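Minutes of the Open Day Working Group
Grercombe Technical Center, January

Present: Shona Paterson (chair), Niall Lamont, Emanuel Manole, Ruaridh Dalgleish
Apologies: Alasdair Sutherland

1. Minutes of the previous meeting
Approved without change.

2. Report on the open day
Mr. Lamont reported that 77 visitors signed in. The handling demonstration ran in groups of 20, with the first group admitted at 10 a.m. Mr. Manole led the sessions, in which visitors were shown how tasks are recorded with hand-held grippers before being passed to the robot team. The tabletop task using a storage bin and a phone case drew the most questions.

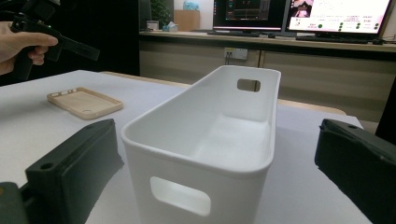 Ms. Paterson noted that the second group started late and asked that future groups be met at the front desk. Mr. Dalgleish asked whether school parties could be given a longer session. Mr. Manole agreed to draft a timetable.

3. Costs
Spending came to $930, including printed signs. The invoice from Menzies is outstanding. Approved for payment on receipt.

4. Visit from Tevberg
Tevberg has asked to send 2 engineers to see the same demonstration. Agreed. Mr. Lamont to confirm arrangements.

5. Other business
None. The meeting closed at 4:15 p.m.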